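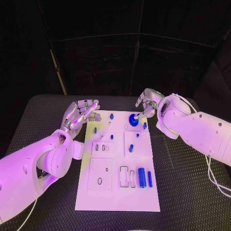

Cilomen Makers Club | Members' Blog

So I finally made it to the open day at Pirkex on Saturday, and I'm still grinning! Hanan Khalaf drove, I brought the snacks, and we got lost twice in the parking lot (every building over there looks the same).

They let us in 30 at a time, and our group went straight to the two-armed robot, which was what I came for. It has real fingers, all jointed and silvery, and it works over a white board with blue pegs and cylinders and these raised plates. The whole thing sits in a dark booth under purple light, so it feels a bit like a nightclub for hardware. Eirini Tzavaras ran the demo and answered every one of my questions, even the dumb ones. She told us the hands were the hardest part to get right, and that a skinny peg gives them way more trouble than a big fat cylinder.
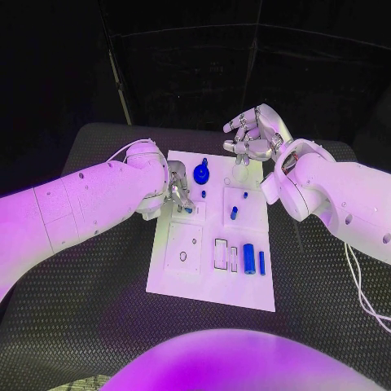
I asked her how long a session runs and she said up to 60 minutes before they stop and check everything over. I could have stood there for all of it, but Hanan wanted to see the Mondska conveyor next door and the line for that was already long. We did get free pens. They're planning another open day in October, so if anyone from the club wants a ride, message me, I've got room for three.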